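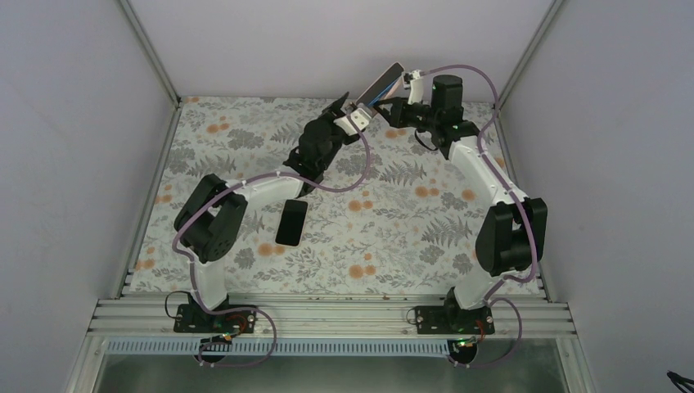 Last updated: September 5, 2022

I put off trying Jiltilwood for most of the summer. My sister kept sending me invitations to it, and I kept tapping them away, having sworn off any game that wants me to water something before breakfast. Then I had a long train ride, a full battery and no book, and well, here I am on day 32 with a lumber mill, a goat and a good many opinions.

Jiltilwood is a village-building game for your phone, free to download, made by a small studio called Meko. You get a clearing in the woods and a mayor named Szewczyk (the game is charmingly firm about making you practice saying it), and you clear brush, put up cottages and trade goods with your friends' villages down the river. If you played any of the farm games back when they ate everybody's lunch hour, you'll know what to do in under a minute.

What won me over is the river. In most games of this sort your friends are really just a row of little faces you poke for free stuff. In Jiltilwood your village sits upstream or downstream of theirs, and what you do matters to them a bit. If I build a dam, my sister's mill slows down and she calls me up to complain about it, which she did, twice, the first week! If I float extra logs, she gets first pick. We've talked more this past month than we did all spring, mostly about lumber, but I'll take it.

The writing is lovely too. Szewczyk grumbles in rhyme when it rains. There's a running story about a missing church bell that comes out in small pieces as you go up in level, and I found myself caring about that bell a good deal more than I expected to. The music is by Jae-in Yoo, mostly a soft plucked guitar with some accordion in the evenings, and I leave the sound on, something I almost never do with a phone game.

Now for the grumbles. Energy is stingy. You begin with enough for a decent sitting, but by level 15 or so the bigger jobs cost so much that you're done in the time it takes to drink half a cup of coffee. You can wait, or ask friends, or spend acorns, and acorns are what they sell you. I've spent four dollars so far and I don't feel bad about it, but I could see how a person might get to forty without noticing. Parents, turn on the purchase lock before you hand it over.

The menus are cramped, too. The Trade button sits right next to the Gift button, and I have given away three cows I meant to sell. My sister says this is the best feature in the game.

And then there is Dratthorpe. That's the market town that opens up once you reach the second bridge, and it feels like it came from another game altogether. Suddenly there are timers on everything, a prize wheel, and a stall that wants you to log in every morning or lose your streak. There are 151 items in the market catalog, and a great many of them are the same fence in a new color. I go in for nails and come straight back out. You can ignore most of it and keep puttering in the woods, and that's what I'd suggest, but the little red dot over the town gate never goes away and it bugs me.

It did freeze on me a few times while loading a friend's village, and once I lost a half-built bakery. I wrote to Meko through the help page and got more than 32 acorns back along with a friendly note, so full marks there.

If you have even one relative or friend who'll play along, I'd say give it a try. On your own it's still pretty, but the river is a lot quieter with nobody on it and I think I'd have quit in a week.

Rating: 4 out of 5. I'd bump it up if they moved that Gift button.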